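Learning to sleep in two parts

When I moved to Fonalberg for work, the first thing I lost was my sleep. I did not lose all of it. I fell asleep at ten without any trouble, and then at half past two I was awake, with clear eyes, listening to the heating pipes. This went on for most of October.

My colleague Nneka Nwankwo asked me one Monday why I looked like a wet newspaper. I explained. She told me that her grandfather had slept in two parts all his life and called it first sleep and second sleep. Between them he got up, ate some bread and wrote letters. She has one of these letters at home, from a night when he could not decide whether to sell a goat.

I liked this very much and I started to read. There are historians who write that many people in Europe used to sleep this way before there was good lighting in the evening. Others are not so sure, and I am not the person to decide between them. But it changed how I felt about half past two. Before, I was lying there and calculating how many hours remained. It is a terrible kind of mathematics, and I was doing it every night.

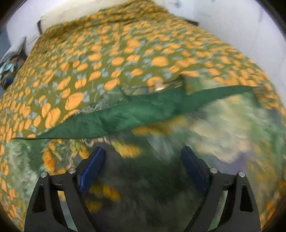
So what do I do when I wake up in the night? I get up after a short while, sit in the kitchen with one small lamp, and read something slow until my eyes become heavy.

The book must be slow, this is important for me. I tried a detective novel and I was still reading at five. Now I have an old history of the Kamine railway, 578 pages, which I bought for 2 euros. The line opened in 1904 and the author is in no hurry to get there. I am still in the chapter about who owned the fields.

I also moved the clock to the corridor. My phone sleeps there too, next to the shoes. For the first week I missed it – my hand was looking for it in the dark – and then it passed.

Some nights I sleep straight through until six, and some nights I am in the kitchen for an hour. Remigiusz from the floor below works early shifts, so sometimes I hear him start his coffee machine when I am going back to bed. I find it a friendly sound.

If somebody knows another slow book, please write it in the comments. I will need one by spring, I think, even with the fields.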